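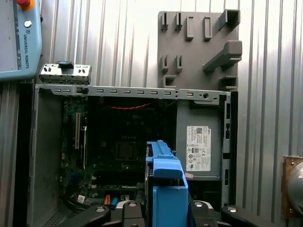
About the Stunia Circle

The Stunia Circle is a small school of meditation and spiritual listening in Wallville. We teach people to sit in silence, to receive what comes to them in the silence, and to write it down with care. We are not a church and we do not ask anybody to leave the church, temple or mosque where they already belong. Some of our members pray every day and some have never prayed in their life. Both kinds sit in the same room on the same chairs.

How the school began

The school was started by Jabari Okoth. He came to this country from Kisumu as a young man and worked for many years as a night porter in a hospital in Tunstall. In the quiet hours, between three and five in the morning, he began to hear short sentences, which he understood were given to him and not made by him. At first he told only his wife. She bought him a notebook with a hard cover and said he must write down every sentence with the hour beside it, and must not improve the words afterwards.

This is still the first rule of our school. We do not improve the words.

When the first notebooks were full, a few friends asked if they could hear them read. They met in the front room of the house in Tunstall, and later, when the front room became too small, in a hall at Werside which was cold and had a very loud boiler. We moved to Wallville in March, after two years at Werside, and we are thankful to have a room with a carpet and a door that closes well.

What the name means

People often ask us about the word Stunia. It was received in one of the early sittings and we have not found it in any dictionary. Jabari understands it as "the place where one stands still". Other members have felt a different meaning, and we let these meanings live beside each other. Please pronounce it as you like. Most of us say it with the weight on the first part.

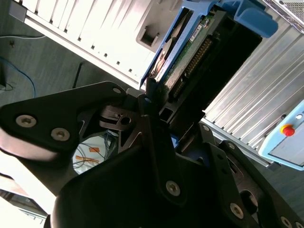 What we teach

Our main course is called First Listening. It lasts for ten evenings, and each evening has the same order. We light one candle, we sit for 37 minutes, we write for a short time, and then those who wish to read aloud may do so. The length of the sitting was given in a message and we have kept it, although new students sometimes tell us it is a strange number. For those with a bad back or a bad knee it is permitted to stand up or to walk slowly at the rear of the room.

After First Listening there is a second course, Keeping the Word. In this course the students learn how to compare their notebooks. It happens that two people who sat in the same room wrote nearly the same sentence. It happens more often that they wrote very different things. We teach how to look at both cases calmly. A teacher will never tell you that your message is false, and will also never tell you that you must obey it. If a message seems to ask you to stop a medicine, to give away your money or to break with your family, we ask you to put down the pen and speak first with somebody you trust outside the school. Jabari is very strict about this point.

There is also an open sitting every Sunday at four o'clock, with no reading and no teaching. You can come without any course and without telling us before.

The library of messages

Over the years the members have given their notebooks to the school so that others may study them. The library now holds 42 notebooks, with 1,930 messages copied out in clear handwriting and put in order by the date of the sitting. Where a word could not be read, we leave a gap and a small cross. Where the writer was unsure, the page says so. We prefer a message with a hole in it to a message which was filled by somebody's good intention.

You may read in the library before any sitting. The notebooks cannot be taken home, and we kindly ask you not to photograph them, as some contain private matters of the people who wrote them. A printed selection with the title Words Between Three and Five is sold at the door. The second printing has a mistake in the contents page, where the chapter on dreams is put after the chapter on the breath. In the book itself the order is correct.

Our teachers

Jabari still leads First Listening himself when his health allows it. The other evenings are led by members who have followed both courses and have sat with the school for at least three years. Our teachers do not wear special clothes and do not take a title. They receive their travel costs and a meal, and no salary. If you are nervous before your first evening, you can write to us and one of them will telephone you.

What it costs

The open sitting is free. For the courses we ask a contribution, and the amount is written on the enrolment form. If you cannot pay it, write "reduced" on the form and pay what you are able. You do not have to explain your situation.

The rent, the heating and the insurance are paid from the contributions and from gifts. Last winter we received a gift of 2,000 pounds from a former student who did not want to be named. With this money we bought new chairs with a proper support for the back, and we repaired the lamp above the stairs. We would like to thank this person once more.

Coming to visit

Our room is on the first floor and there is a lift at the side entrance. The bus from Tunstall stops at the corner, and the bus from Werside stops on the other side of the bridge, from where it is five minutes on foot. There is little space for cars in the evening. Please arrive ten minutes early, as we close the door when the candle is lit and we do not open it again until the sitting is finished. Shoes may be kept on or taken off. It can be cool near the windows, so bring something warm.

The next First Listening begins on Fri 12 July at seven o'clock. Enrolment forms can be collected in the room after any Sunday sitting, or we can send you one by post if you leave us your address.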